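The Toy Pile, Day One

So I finally did it. I dragged everything out of the playroom closet and dumped it on the rug, and then I stood there with my coffee wondering who let me have this idea. I've been putting it off since March, when we suddenly started being home all day and the closet door quit closing.

My friend Wanda Szabo swears you have to make the whole mess visible before you can sort it. She did hers in one afternoon. I gave myself 30 minutes (ha!) and spent most of that just looking for the rug.

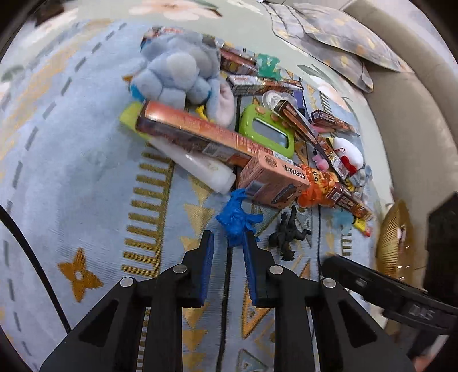 The heap, with the blue dinosaur front and center.

I have a soft spot for that dinosaur, so he's staying. So is the white plush with the red bow, and the puffy light blue one, which my youngest would never forgive me for giving away. The boxes are another story! Why do we keep so many boxes? I'm opening every single one, and if the toy and its box don't match, the box goes in recycling. There's a snack bag in there too, and that is getting moved to the kitchen before anything else happens.

Tomorrow I'm bringing up the bins from the basement and starting with the plush, since those go fast. If anybody has a good way to store tiny plastic pieces, please leave me a comment, I'll try anything.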